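How to clean a small whiteboard that has gone grey

Small whiteboards get dirtier than big ones. They are carried about, stacked, leaned on and wiped with sleeves, and after a term or two the surface goes a dull grey and old writing starts to show through. Most of them can be brought back in a few minutes with things you already have in the cupboard.

These instructions are for the handheld or desk-sized sort with a plain white surface. They also work on a wall board, but you will need more cloths.

What you need

A dry felt eraser or an old sock
Two soft cloths, cotton or microfibre
Warm water with a drop of washing-up liquid
Surgical spirit or isopropyl alcohol, for stubborn marks
A dry-wipe marker, any dark colour
Cotton buds for the corners

Open a window if you are using the spirit, and keep it away from anything hot.

Step 1. Dry wipe first

Go over the whole board with the eraser before you put any liquid on it. Loose ink turns to a thin grey paste when it gets wet, and you end up spreading it about. Work from the top down and knock the dust off the eraser into the bin as you go.

If the eraser is black all over, it won't pick up much. Felt ones can be brushed out with a stiff nailbrush. Foam ones are best replaced.

Step 2. Wash

Wring a cloth out well in the soapy water. It should be damp and no more – water that gets in behind the edging can make the backing swell, and once that happens the board never sits flat again. Hold the board at a slant with the lower corner over the sink or a tray so that drips run off the front.

Wipe in straight lines from one side to the other. Turn the cloth to a clean part each time it picks up colour.

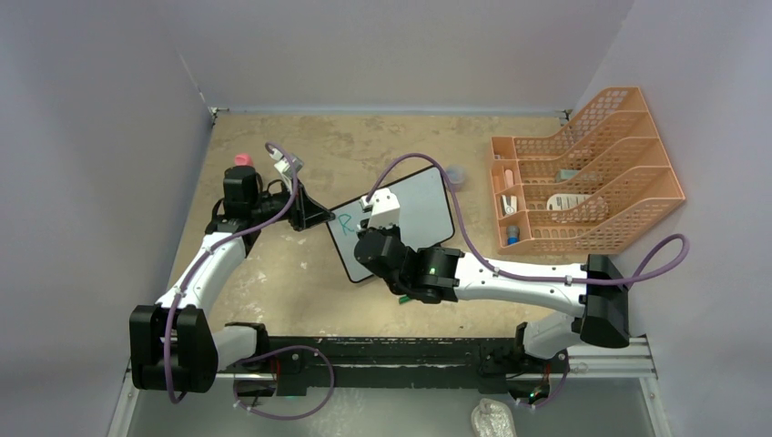
Rinse the cloth, wring it out again and go over the surface once more to take the soap off. Soap left behind dries to a film, and the next lot of ink will skip and bead on it. Dry the board straight away with the second cloth.

Step 3. Deal with ghost marks

Ghost marks are the faint letters left when ink has been on the board for weeks. Dampen a corner of the cloth with spirit, hold it on the mark for a few seconds, then rub gently in small circles. Wipe with plain water afterwards and dry.

Don't use scouring powder, a kitchen scourer or toothpaste. They do take the mark off, but they scratch the coating, and ink gets into the scratches.

Step 4. Permanent marker

Write over the permanent ink with a dry-wipe marker, covering it completely. Leave it for a few seconds and wipe it off while it is still fresh. The solvent in the new ink loosens the old. You may need to do this 2 or 3 times. If there is still a trace, go back to the spirit.

Step 5. The edges

Run a damp cotton bud along the inside of the border, where the dust collects. Dark borders hide a lot of it, so check the bud and keep going until it comes up clean. Corners usually need a fresh one.

Leave the board standing up for an hour before anyone writes on it.

Keeping it clean

Wipe the board at the end of each day, even if you plan to use the same notes tomorrow. Copy them out if they matter. Store markers flat with the caps pushed on until they click, and throw out any that have started to go dry, as they leave a scratchy line that is hard to shift.

If the surface still stains straight after a wash, the coating has worn through. Board restorer sprays help for a month or so, but a small board is cheap enough that I would just buy another and keep the old one for the shed.

Page by Siu-fong Yip. Checked and updated in February.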